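The Snack Tray at Drevora

I'd been hearing about the desks at Drevora for weeks before I finally got myself invited over for coffee. It's a small office, and the woman who runs it met me at the door with a mug in each hand (my kind of host!).

"I'll warn you, we share everything," she said. "Desks, chargers, lunch. We moved in last July with 5 people and one good chair."

She used to work at Kimetura, where the kitchen was two floors down and you needed a badge to get a cracker. "I spent 286 days there, and I think I was hungry for all of them," she told me. So when she set up her own place, the food went right where people work. Her first order was a box of 100 little packets from Dinari, and it was gone before the second week was out.

I asked whether crumbs were a problem. "Of course they are! We wipe down at the end of the day – well, most days." 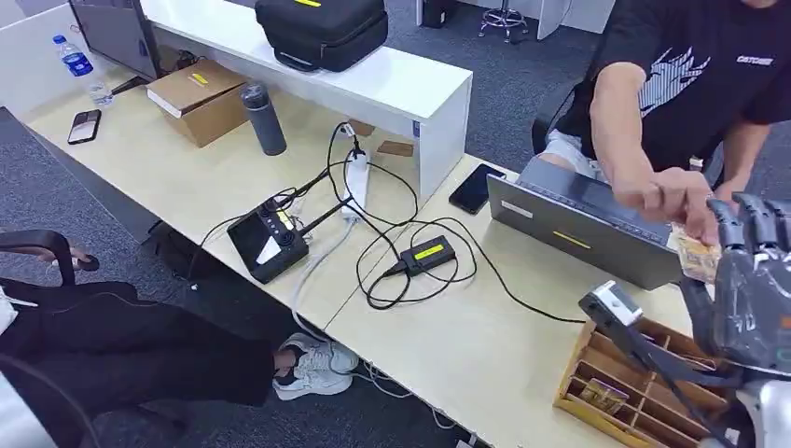

Snacks get handed around by whoever is sitting closest, and I liked that a lot. The wooden tray with all its little compartments has a spot at one end of the desks, within easy reach of a laptop, and it holds a few slim cards or packets along with something small in a wrapper up front. The cables are another story. Black ones and white ones run all over the middle, and I asked if she ever sorts them out.

"I tried clips. I tried a box with a lid. Then somebody needs to plug something in and it's spaghetti again," she said, laughing. She'd like a third desk next, if she can find one that matches, and she has her eye on a Rondonuwu shelf for the wall by the door.

She sent me home with two packets for the train. I ate both on the platform.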